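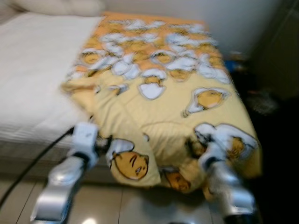
Wevora bedding study: frequently asked questions

What does the method do?
Wevora learns two-gripper handling of large fabric items from teleoperated demonstrations. The policy takes head camera images and joint positions as input and outputs motion targets for both arms.

How much data was used?
The training set holds 3264 demonstrations. Operators at Semport and Letmont recorded them with 3 comforters, one of them the egg-character print.

Why keep blurred frames?
Lifting a comforter by its lower edge moves the arms and the camera quickly. An early version filtered out blurred frames, which removed much of the lift phase and left gaps in the action sequence. The current version keeps them.

Does the print pattern matter?
Yes. Policies trained only on plain fabric placed the grasp less accurately on printed fabric. Mixing both in training reduced the error. We have not tested stripes.

How is a trial scored?
Each policy is run 60 times per comforter. Marlene Boychuk marks the final corner positions by hand from an overhead photo. A dropped corner counts as a failure, even if the arm regrasps it.

Is the Śliwiński baseline included?
Yes, retrained on our data. It converges after roughly 2000 steps.

Who handles data requests?
Gaétan Beaudoin. Requests are answered in batches, so allow time for a reply.

This site uses cookies to measure traffic. Accept | Decline

Contact | © Wevora project | Back to top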